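Vistwood Basin

Vistwood Basin is a mixed-use waterfront district on the east side of Duston, built on the site of a former timber port. It covers 248 acres and is arranged around a man-made inlet connected to the Nallitz River by a lock. The district had 3,098 housing units when its second phase was finished.

History

The port closed after lumber shipping moved downstream, and the land sat vacant for 25 years. The city bought it and held a design contest, won by the firm Van Dijk. The lead architect was Josefien Van Acker, and the canal works were designed by the engineer Traian Barbu. Digging began in October, several months behind schedule, after oil-soaked soil was found under the old sawmill and had to be hauled away.

Layout

The inlet splits into 2 arms. The north arm is lined with apartment towers, and the south arm has row houses, a school and a small boat harbor. Streets follow the lines of the old rail spurs, so many of the blocks are wedge-shaped. Parking is mostly underground. The basin walls are steel sheet piling faced with brick, and the lock keeps the water at a steady level when the river is high.

Buildings

The tallest building is Sawyer Tower, designed by Myung-ja Joo. Its lower floors hold offices and workshops, and the upper floors are apartments. The former customs house is the only port building still standing. It was converted into a public library under Sorcha Ó Néill, who kept the original iron stairs and roof trusses.

Transportation

A tram line links the district to central Duston. A footbridge over the south arm opened later than planned because of a dispute over its height above the water.

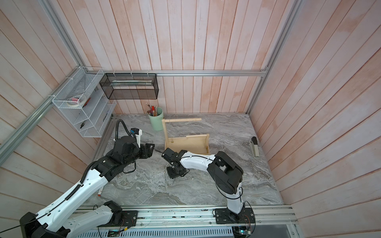
Sailboats with tall masts cannot pass under the bridge and must use the berths on the river side of the lock.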